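Notebook, Jun 14, 2020

Route-time estimator, drive leg between Bovon and Camargo

Picking up where I left off. The question I keep getting from the support inbox is the simplest one you could ask a trip planner: how long does it take to drive from Bovon to Camargo? And our page has been giving a silly answer. It says 11 hours flat for 700 miles, no matter when you leave or who's in the car. I drove most of that road two summers ago and I promise you it did not take 11 hours.

So today was about taking the number apart and seeing what's inside it.

Where the 11 hours comes from

I went back through the old sheet (the one with the green tabs, it's still on the shared drive) and it's just distance over an average speed, with the average set to a little under 64 miles an hour. That's it. No stops, no fuel, no towns. On paper the interstate stretch can carry that average, because the limit is 70 for most of it and people do what people do. But the last part of the trip isn't interstate. Once you leave the highway at Mikley you've got 139 miles of two-lane road, a lot of it behind farm trucks, and if you hold 50 through there you're doing well.

Worked it out by hand first so I'd have something to check the code against:

Highway part, 561 miles at 66: 8.5 hours
Two-lane part, 139 miles at 50: 2.8 hours (rounded up a hair)
Wheels turning: 11.3 hours

Which surprised me, I thought the gap would be bigger. The wheels-turning number is almost fine! The trouble is all in the stopping.

Stops

I've been arguing with myself about this for a week. A solo driver in a hurry stops for gas and a sandwich and that's it. A family with a toddler stops every time there's a sign with a picture of a tree on it. One number can't cover both, so I'm giving up on one number. New version has three settings — straight through, regular, and with kids — and each one adds its own block of time on top of the wheels-turning figure.

Straight through: two fuel stops, 15 minutes each. Adds half an hour.
Regular: three stops, one of them a real sit-down meal. Adds an hour and 45 minutes.
With kids: 7 stops of varying misery. Adds three and a half hours, and at that point the page ought to be suggesting a motel.

I like the motel idea a lot. Past 12 hours total I want the page to offer a split, and the natural place to split is Mikley, right where the highway part ends. It leaves you a short second day, and you do the two-lane bit in the morning with fresh eyes instead of after dark with deer. My only worry is that 561 miles is still a long first day if you've got little ones. Maybe offer two split points. Leaving that one open.

Ran the three settings through the Romivex build this afternoon. It's slow to start up but the output matched my hand figures to within a couple of minutes, except "with kids" came back exactly one stop too long. Counting the arrival as a stop, I bet. Same bug we had with the ferry pages. Fixed it by not adding the last one, reran it, all good.

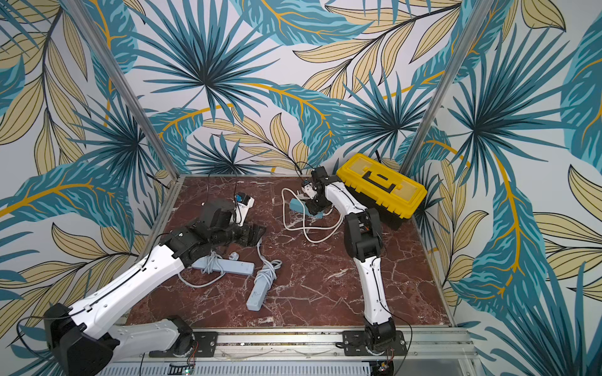
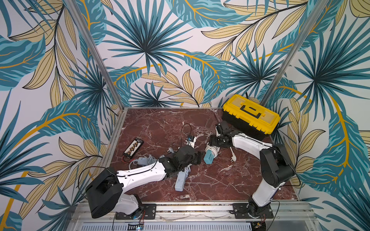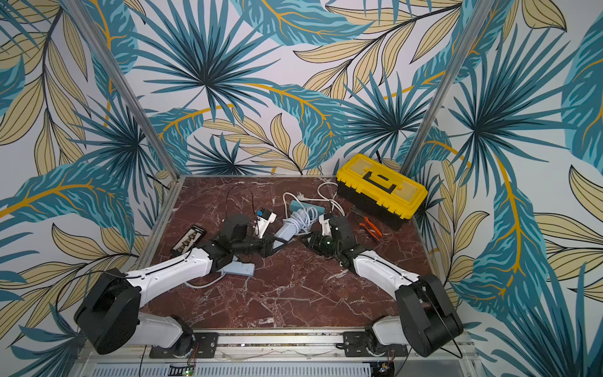
Leaf-print walls on three sides, reddish-brown marble pattern underneath.

Time of day

Haven't built this part, only scribbled at it. Leaving Bovon before six in the morning gets you past the ring road before it clogs, and that alone is worth 40 minutes. Leave at eight and you hand all of it back. Leave at noon and you're fine getting out, but you hit the two-lane stretch at night and slow down whether you mean to or not.

My first idea was a slider for departure time. Then I pictured my own mother using a slider on a phone and changed my mind. A plain line of text under the drive time will do: "Leave before 6 a.m. to miss the morning traffic." Anyone who wants more than that is going to open a live map anyway, and we shouldn't pretend to be one.

Still need to decide what we do about July. There's roadwork planned on the highway part, one lane each way for a good long stretch, and I don't have a delay figure I trust. I'd sooner put a note on the page than bake a guess into the total and forget to take it out in the fall. (We did exactly that with the bridge closure. People were getting a detour for months after it reopened.)

Wording

Rewrote the top of the page while the build was running. Old version opened with a whole paragraph on the history of Camargo, very nice, very long, and the drive time was below it where you had to scroll. New opening:

"The drive from Bovon to Camargo is 700 miles. Plan on 11 hours and 20 minutes behind the wheel, plus stops. With a regular amount of stopping, you'll be on the road for just over 13 hours."

Good enough. I moved the history down next to the things-to-see list, and cut the bit about the best pie in the state because the diner has changed hands and I can't vouch for the pie anymore. Sad day.

Also took out "as the crow flies." Fun to know, but two readers have written in thinking it was a shortcut.

Left to do

Second split point for families, or decide against it.
Fuel cost line. Needs a price that updates by itself, otherwise leave it off.
Check the reverse direction. I've been assuming Camargo to Bovon is the same and it probably isn't, the morning traffic is at the wrong end.
Put the "with kids" stops in a list people can print.
Ask for the roadwork dates again. I asked once and got a PDF with no dates in it.
Rename the green tabs before I lose track of which one is current.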